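Ticket: Brallix vitamin C serum, pump dispenses short
Status: open, waiting on supplier
Product: Brallix night serum, 17 ml airless bottle
Site: Stultbridge filling line

Reported: Customer gets 3 strokes of air before any serum comes out. Dose then drops off with nearly half the bottle left.

Checked 20 retained bottles from the same lot. Piston sticks in the lower third of the barrel on several. Serum color and odor normal. Viscosity within spec.

Attachments (2):

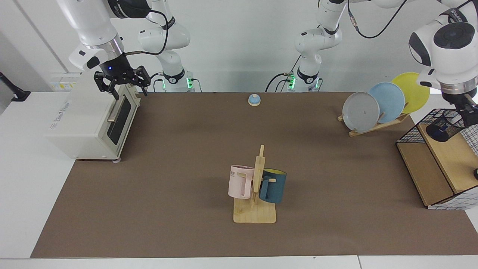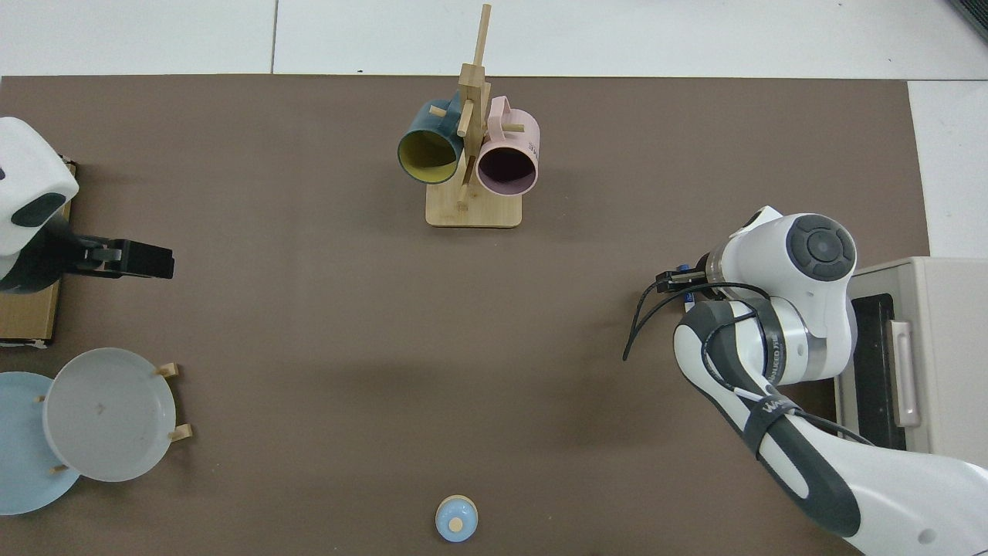 Top: toaster oven. Bottom: mug rack.

Tried: storing bottles upright overnight, then re-priming. No change. Swapped in Engelbrecht pump heads on the stuck bottles. Still short, so the pump head is ruled out.

Next: Fernow to send barrel measurements for the lot. Hold the remaining 340 units until those are in. Customer replacement to ship from the previous lot.

Priority lowered to normal. Reopen the leak ticket only if the collar seal fails.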